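Zerard Mixed Household Objects, Bin Set

README for the May release. Maintained by Hermine Kaufmann. Object list and label review by Aicha Ait Brahim.

Contents

The set covers small household objects lying together in an open-topped bin. It holds 1,512 still images and a plain text table with one row per labeled object. The object pool has 39 entries, drawn from kitchen drawers, desk drawers, travel bags and a toolbox. Objects were chosen for differences in shape and surface. Brand and age were not considered.

Folders

images/ - stills, numbered in order of capture
labels/ - one table for the whole set
objects/ - the pool list, with short names and material group
notes/ - corrections since the previous release

Bin and placement

All arrangements use a gray rectangular bin on a table. The bin was in use before this project and the inside surfaces are worn. Scratches and dark patches are part of the background and carry no label. Objects may lie in any orientation, touch each other, or rest against a wall. Cups are not set upright on purpose.

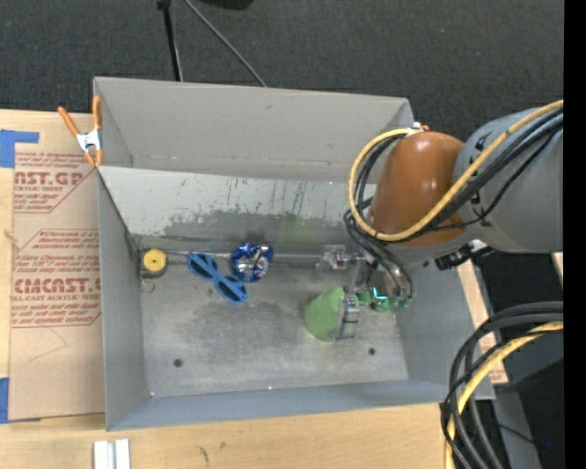 Sample arrangement: blue sunglasses, crumpled foil item, light green cup on its side, small round-faced item in the back left corner.

Labels

Each row gives image number, short name, material group and a visibility score from 0 to 3. Material groups are hard plastic, soft plastic, metal, foil, paper, fabric and mixed. Sunglasses go under mixed regardless of frame material. Foil is kept separate from metal - its outline changes with handling, and the reflective creases gave the labelers trouble in the first pass. Loose wire and cord are labeled only if they appear in the pool list.

Known issues

Short names changed once. Tables made before May use "tumbler" and "cup" for the same entries; the current table uses "cup" throughout.
Dark objects near the bin walls have less consistent outlines than bright ones.
The first 1,000 images were checked twice, the remainder once.

Corrections

Send the image number, the short name and the proposed change to Aicha Ait Brahim. Corrections are merged on Friday and listed in notes/.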